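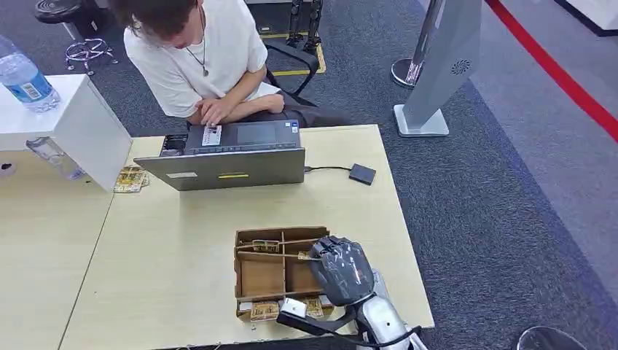 **Jun 16, 2026, Card sorting, club bench**

Best session we've had since May! Writing it all down before I forget, because half of this never made it into the shared log last time.

The task is still the one Fengying Kang wrote up for the Grivcombe student challenge: pick a card out of one compartment of the divided box, lift it clear of the cardboard, set it down in another. Sounds like nothing. Then you try to get a fingertip behind a flat shiny card standing against a flat wall and you find out how much your own thumb does for you.

**Grasp**

- Old pinch came straight down and closed. It kept catching the divider along with the card, so the whole box walked across the table.
- New pinch comes in with the fingers curled more, touches the card face first, then closes. SO much better. The box stays where it is most of the time.
- Closing speed at 40 percent felt right. At 80 the card springs out before the second finger gets there. Leave it at 40, please, even if it looks slow.

Ran it 40 times with the new approach before lunch and only 2 drops, both in the rear compartment. My guess is the wrist angle. The arm has to reach over the front partition and the hand tips back a little, so the fingers meet the card at a slant. Want to try a waypoint higher up so it drops in from above.

**Vision**

Gold cards are a pain under the overhead lights. The edge finder loves the glare and draws a lovely confident rectangle around a reflection. Turned exposure down two steps and it settled. Owusu team had the same trouble with foil wrappers and they ended up training on darker images, so I've asked if we can look at their settings. We have 2,000 labeled crops now (thank you to everyone who clicked through those!!) but nearly all are cards lying flat. Need more of them standing up and leaning.

**Software**

Skorneck build from last week is fine. The Parwood planner still pauses between the lift and the move, you can see the hand hang there thinking. Fengying reckons it is replanning from scratch each time the card pose updates. If we freeze the pose once the fingers have closed it shouldn't need to. Small change, I'd love to have a go at it myself if no one has started.

**Careful with**

- Check the cable slack at the forearm before every run. Full reach to the rear left compartment uses nearly all of it.
- Home position first, THEN load the box.
- Save the log under your own name, we have three files called test_final.

**Next**

1. Higher waypoint for the rear compartment
2. Pose freeze after close
3. Crops of standing cards, different light
4. Try two cards touching each other. I think it will grab both, but I really want to see it!

Fengying has the bench first tomorrow, so I've left the grasp file open at the new values. The old ones are commented out underneath in case anybody wants to compare.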